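Robot Software, Week 5: Perception for Handling Tasks
Notes by Humaira Naqvi
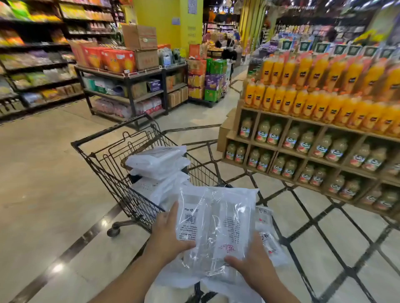
Why do we keep perception and planning in separate processes?
They run at different speeds and fail in different ways. A slow detector should not hold up the planner, and a planner crash should not lose the last good object list. In the Ralau stack they share a message queue and nothing else.

1. Clear film

Crinkled plastic throws bright streaks from the ceiling lights. A depth sensor often returns nothing at those points, or returns a value behind the surface. Treat missing depth as unknown, never as free space. Hands pressed flat on a transparent bag also hide much of its outline, so the mask has to be joined from separate pieces.

2. Wire baskets

A cart made of thin bars looks half solid to a depth camera. For planning, replace the basket with a box that has an open top. Fitting every bar costs time and gives the planner gaps it will try to use.

3. Repeated items

Rows of bottles of the same shape confuse a tracker that matches on appearance alone. Add position in the row to the matching score. White packs piled on each other are harder still – the edges between them are faint.

4. Labels

A barcode is a good anchor if it can be read. Keep the decoded value with the track and do not decode again until the track is lost.

Lab task

Work in groups of 3. The Gralwood set has 2264 frames, of which 69 are held back for testing. Run the supplied detector, list its five worst frames and say which section above applies to each. Hand in the log file with your list. Birgit Kuhlmann has the logins.

Reading: Kuhlmann's February notes on message timing, sections 2 and 4.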